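Two Tables and a Lot of Opinions

So the tables are in! I've been going on about them since April, and those of you who've been stuck listening to me in person can finally stop nodding politely.

Quick recap if you missed the last post. I wanted two of the same table for the big room, square, with metal legs, and a top I could wipe down after dinner without holding my breath. What I did not want was more gray. I looked at so much gray. Then Jadwiga Pawlak, my neighbor across the hall, sent me a listing from Kubiak, the secondhand place out past Estden, with just the word "PINK???" and I was in the car before lunch.

They're pink, yes, but a pale pink, with cream and gray mixed in and these orangey red veins running all over the top. And then a red edge! A skinny red line all the way along the front, like somebody piped it on. My sister says it looks like an ice cream parlor. I said thank you.

Getting them home was less fun. The listing said they'd fit in a hatchback "with seats down" and I'd love to meet that hatchback. We ended up paying the Kubiak guy 20 bucks to run them over in his van, and then it was 42 stairs (I've lived here long enough to know) with two breaks per table and one scraped knuckle, mine.

I did worry about marble pattern on top of marble-look tile. The floor is so pale, though, light gray and white with hardly any veining, that it kind of steps back and lets the tables do the shouting. I tried them shoved together first and it was too much pink in one lump. With a gap between them you get a strip of floor and it all calms down, plus I can get the broom through.

The shine is real, by the way. It's a glossy top and I'm already the person who walks past with a cloth. I've been using plain dish soap and warm water and then drying with an old T-shirt, and so far I'm happy.

Still to do: felt pads for the black legs, and chairs. I can seat up to 4 at each if people like each other. Jadwiga votes red chairs, I'm leaning black, and if you have feelings about it, the comments are open.

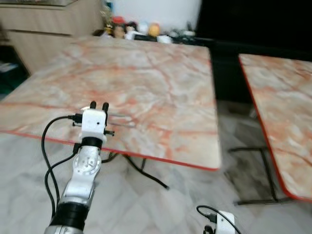

Page last changed: 12/10/2025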